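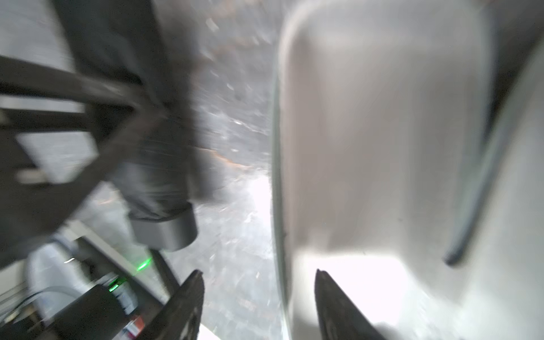 Blog > Home Life > Sleep

The Year I Finally Learned How to Sleep

8 min read

I used to be one of those people who bragged about being tired. You know the type. Somebody at work would say they'd had a rough night and I'd jump right in with my own rougher one, like we were trading baseball cards. I was good at it, too! I had the under-eye bags and the giant travel mug and everything.

Then last December I fell asleep at a red light. Only for a second or two, and the only harm done was that the man behind me got to use his horn, but it scared me so badly that I pulled into the grocery store parking lot and sat there with the heater running until my hands stopped shaking. I called my friend Shagufta Jatoi, who has been telling me to go to bed since we were college roommates, and she very kindly waited a full minute before saying she'd told me so.

So this is what I've been up to since then. I'm not a doctor, and if you snore like a lawn mower or wake up gasping, please go see one. I did, got checked out, and was told that my main problem was that I didn't spend enough hours lying down in the dark. Fair enough.

Getting up came first

Every article I read said to pick a bedtime, and I tried that, and I was terrible at it. I'd be in bed at the right time, wide awake, composing angry emails in my head. What did work was picking a time to get up and sticking to it, weekends included (I know, I know). The first week was miserable. I was dragging by dinner and nodding off into my soup. By the second week I was getting sleepy at a normal hour all by myself, like a toddler, and it felt like a magic trick.

My husband Khattak (that's his last name, but everyone calls him that, even his mother when she's annoyed) did not sign up for any of this and still sleeps in whenever he can. We've made peace with it. I get the kitchen to myself and I've started doing the crossword in pen.

The phone had to go

Ugh. I put this one off the longest. I'd tell myself I was only checking the weather, and then it'd be 60 minutes later and I'd know everything about a stranger's bathroom remodel in a state I've never visited. I tried the grayscale thing, I tried the app timers, and I just got very quick at tapping "ignore."

In the end I bought an alarm clock from the junk shop in Premcombe, a little wind-up one with a tick so loud I had to wrap it in a sock for the first few nights. The phone now spends the night in the kitchen drawer with the takeout menus. I still miss it sometimes. I have also read 22 library books since New Year's, and I hadn't finished one in ages before that, so I guess that's where all the remodel time was hiding.

If you want a recommendation, go for something a little dull. I made the mistake of starting a murder mystery and was up until all hours with every lamp on. A long history of canals did me just fine.

Coffee, my old friend

I love coffee and I'm not giving it up, so don't ask me to. But I did move my last cup to before lunch, and I noticed a difference within days, which made me mad because my mother has been saying so for years. In the afternoon I have mint tea, or a glass of water and a walk around the block, and if it's a really bad day I lie on the rug for a bit with my feet up on the couch. The dog thinks this is wonderful and comes over to lick my ears.

Wine is the other one. I used to think a glass at night helped, and it did knock me right out, and then I'd be staring at the ceiling at three in the morning with a dry mouth and a head full of regrets from middle school. Now it's a dinner-out thing.

About that bedroom

Our room was a dumping ground. Laundry chair, exercise bike, a box of Christmas lights we kept walking around. I hauled most of it out over one long rainy weekend and the bike went to a neighbor who says he'll use it (we all say that). Then I hung proper curtains, the heavy kind, and turned the heat way down at night.

Pillows! I have opinions about pillows now. I went through 3 of them this spring before I landed on one I liked. The first was one of those solid foam ones and it was like resting my head on a loaf of bread. The second went flat in no time. The one I kept is medium-soft, and I can scrunch it up under my neck when I'm on my side. I'm convinced that how you sleep matters more than what the label says, so try to find a store that'll let you lie down on the things, even if you feel silly doing it. I felt very silly. A little boy waved at me.

Sheets I'm less fussy about. Cotton, washed a lot, dried outside if the weather's good. That's my whole theory.

When it doesn't work

Some nights it still goes wrong. We drove up to Jirmont for my cousin's wedding and I slept maybe a wink the whole time, between the folding bed and the aunties talking through the wall. It took me days to get back on track, and I was such a grump about it that Khattak offered to take the dog to his sister's place "for its own safety."

What helps me on a bad night is getting out of bed. I used to lie there and fight it, doing the math on how many hours were left. Now I go sit in the living room under a blanket with one lamp and the canal book, and when my eyes start to cross I go back. I also keep a notepad by the bed for the stuff that pops up (call the dentist, did I pay the water bill, why did I say that to Shagufta in front of everybody). Once it's written down I can usually let it go until morning.

Anyway, I've got naps on the list for next time, since a few of you asked and I've changed my mind about them twice already. If you've got a boring book to suggest, leave it in the comments. I'm almost out of canals.

14 comments | 31 shares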